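Burside wants you to buy the family pack again

The Burside ballpark has brought back its family pack, and the mailer landed in March with the usual smiling kid in a cap on the front. I took mine to the kitchen table and did the math, because last season's version cost us more than buying at the window.

The pitch is four seats to 8 home games for $736. That works out to $23 a seat, and the window price for the same section is listed at $18 on most nights. The club says the pack covers "premium dates." I asked which ones. Brândușa Grecu in the ticket office was polite and told me the list would be out before the opener, which means you pay first and find out later.

You do get a hot dog voucher with each seat. Fine. It isn't good on fireworks nights, and those are the nights my kids ask for.

I'm not against the pack. If two of the dates turn out to be the Gurnthorpe series, plenty of people will be glad they had seats — we paid $54 for a single one last summer, from a guy in the parking lot. But I'd like to see the dates in writing before anybody hands over a card number.

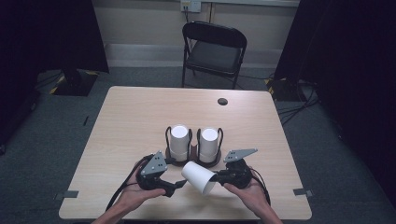
Double cup holder on the table, with a stack of white cups on each side.

The window opens at 10 a.m. on game days. Bring cash for parking, since the card reader at the Korkard Street lot was down half of last year.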